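Lost property finally gets its own wall at the Nirkik Centre

If you've ever left a glove, a phone charger or a child's favourite bear at the Nirkik Centre, there is good news. The old lost property box under the front desk is going, and a proper sorting table and a hook wall are taking its place in the Sheikh Room.

The new corner opens on 19 October 2026, and we had a first look while things were being set out.

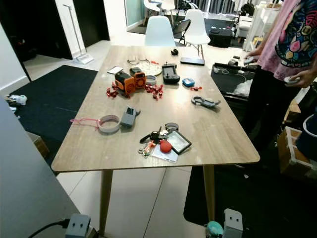
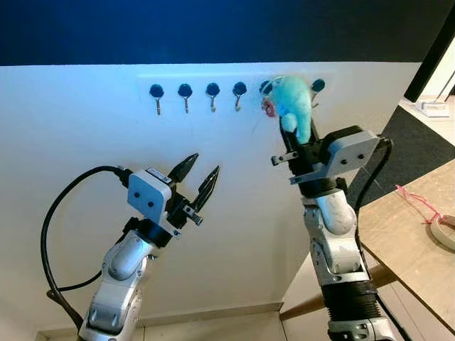
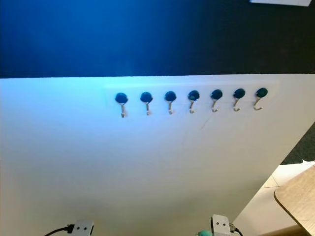 Lost property at the Nirkik Centre: the sorting table (first picture) and the hooks (second and third).

The table comes first. Everything handed in goes there to be looked over, and what a mix it is! There are keys on a ring with an orange-and-white keychain, a pair of thin-framed glasses, a white smartphone, a games controller, rolls of tape and plenty of little red bits that somebody may well be missing. If the glasses are yours, please do come and get them.

Anything with a loop, a strap or a tag will go on the hooks, which are the part we like best. They are simple things – a round dark disc with a curved silver hook underneath – and they stand out beautifully against the white panel. The fluffy light-blue soft toy, with its small red-and-pink tag, is just the sort of thing they were put up for, and we would love to see it back with its owner.

The idea came from the Hasum branch, where a similar wall went up in March. Staff there say 40 items have gone home since, including a trombone mouthpiece and one very old umbrella. The Nedia branch hopes to follow next year if it can find a free stretch of wall near the entrance.

Claiming something is easy. Call in when the centre is open, have a look, and tell the front desk what you've found. For phones and keys you'll be asked a question or two first, so be ready to describe your lock screen or say which keys are on the ring. Items will be kept for five weeks – up from two under the old system – and after that anything usable goes to the centre's spring sale.

Small children are very welcome to come and search for missing toys, as long as a grown-up is with them. The Sheikh Room is on the ground floor, past the café and next to the lift.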